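The Great Shirt Pile, and Other October Chores

Well, it finally cooled off, and you know what that means at my place: the summer things come out of the drawers and the sweaters go in. I put it off every year. This year I gave myself one Sunday afternoon and a pot of coffee, and I got through most of it (the sock drawer can wait, I don't care what anybody says).

A few of you wrote in after the June issue asking how I fold without an ironing board or a big table. I use the bed! I've always used the bed. It's the right height for my back, there's room on every side of whatever I'm folding, and if the pile isn't done by nine o'clock I have to finish it or sleep on it. Pull the sheet tight first, though. If it's bunched up underneath, you'll end up folding the wrinkles right in.

My method is nothing fancy. Dark things first, because they show every crease, and I like to get them over with while I still have some patience. I take hold of two corners, pull until the cloth goes straight between them, lay it down, and smooth it out from the middle. Then sides in, bottom up, done. If something comes out of the basket in a wad, don't try to fold the wad! Pick it up by one end, let it hang a second, find your corners and start over. I must have said that to my kids 1000 times and they still fold wads.

As for where it all goes, I bought 6 of the flat Praltell boxes, the ones that slide under the bed, and they've held up fine so far. The Flesgate store had them for 16 dollars apiece. I label the short end so I can read it without dragging the whole thing out, and I throw in a cedar block if I remember.

Navy is the worst for lint, by the way, so keep a roller handy. Blue cloth on the bed, before it's anywhere near a neat square: 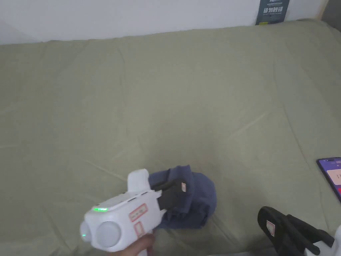
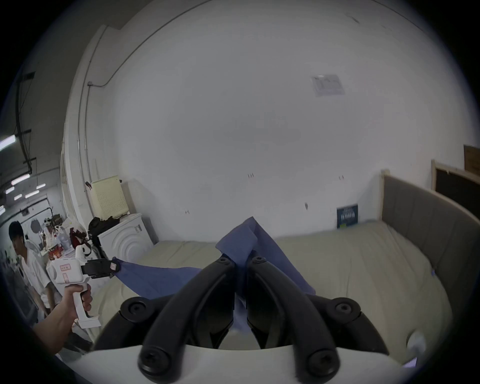

Sandhu wrote back before I'd even finished this item to say that two corners is fine for shirts but hopeless for anything with elastic, and that fitted sheets should be rolled up, tied with a ribbon and never spoken of again. I'm going to try the ribbon.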